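Waiting rooms and paper forms

I've been putting off writing this one because I get worked up, but my friend Alina Onu got her family visa decision in February and I feel like I can finally exhale, so let's go.

For anyone new: Alina came over from Brurnia on a work permit, and her husband and little boy were supposed to follow a few months later. A few months! It took 44 weeks. The application itself was one thing, but then they wanted a new medical form, then the old medical form again, and then a letter proving she had 3000 in savings on a date that had already gone by when the request showed up in her mailbox. 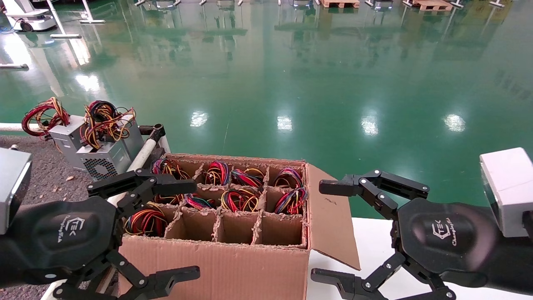 The help desk in Drismont opens at 7 in the morning and hands out 100 numbers. I went with her twice to keep her company (and to hold her spot while she ran out for coffee). Both times the line was down the block before the doors opened. People bring folding chairs. One lady had a whole thermos of soup and was pouring it for strangers, and I'm still thinking about that soup.

What got to me was how polite everyone stayed. You sit there for half a day, you get to the window, and you're told that your question belongs to a different office, the one on Daneshvar Street, which closes at noon. And people say thank you! I would have cried. Okay, I did cry a little, in the car. 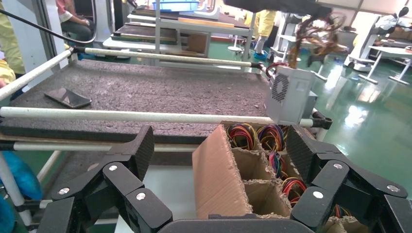
Coiled wires in a divided cardboard box.

Anyway, I wrote to our representative back in the fall and got a form letter. I wrote again and got the same form letter with a different signature. My sister says I should go to one of the open meetings and just stand up and talk, and I might, if my voice holds out.

Her boys land at the end of the month. I'm driving, and I've already washed the car.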